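Woro worktop sealer, 3 litre tin

Home > Kitchen > Worktop care > Sealers

In stock. Order before 1pm and it goes out same day.

Clear, low sheen sealer for stone and stone-pattern tops. Also fine on slate hearths, window sills, the odd bathroom shelf. Not for timber. Not for stainless. For timber see Luker oil, same shelf, green lid.

Been selling this one since the old shop. Replaces the Cekness tin, discontinued in May — same coverage, less smell, dries quicker. If you've got half a Cekness tin left use it up first, don't mix the two.

What you get
3 litre tin, resealable lid
Applicator pad (1)
Instruction leaflet, English and Italian

Details
Finish: clear, low sheen
Coats: 2, a third round the sink if you like
Between coats: 3 hours
Light use: 13 hours
Full cure: leave it the weekend
Product code: 127
Minimum order for trade price: 200 tins, mixed products OK

How to use
Clean the top properly. Washing up liquid, rinse, dry, leave overnight. Any grease left and it will go patchy. Tape off the wall and the hob edge. Thin coat with the pad, long strokes, one direction. Wipe off anything still sitting on the surface after ten minutes. Second coat goes across the first. Windows open please.

Test a corner first — dark tops can go a shade darker and you wont get that back.

Questions we get a lot

Laminate with a stone print? Yes, but it won't soak in, so one very thin coat and buff. Mostly you don't need it.

Hot pans? Use a trivet. It's a sealer.

Lemon juice, vinegar, wine? Slows them down. Wipe up anyway.

How often? Once a year for a busy kitchen. Drip some water on it, if it stops beading do it again.

Smaller tin? Not at the moment. Colombo do a spray for topping up, we have a few left, ask at the counter.

Delivery and returns
Goes by courier only, can't post it. Highlands and islands take longer, ring first. Unopened tins back within the month, keep the reciept. Dented tins — send us a photo and we'll swap it.

Trade accounts: Settimio De Luca, mornings best. Everything else: Evaristo Caputo on the shop line, or use the contact form.

Customer comments

"Did the kitchen and the utility out of one tin, bit left over. Pad fell apart on the second coat so have a spare." 4 stars

"Smells less than the old stuff. Lid is a pain." 4 stars

"Went on streaky, my fault, too thick. Rang up and got told how to sort it." 5 stars 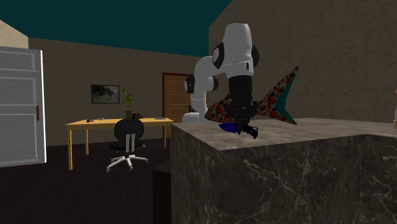 Stone-pattern counter, flat top. Computer render.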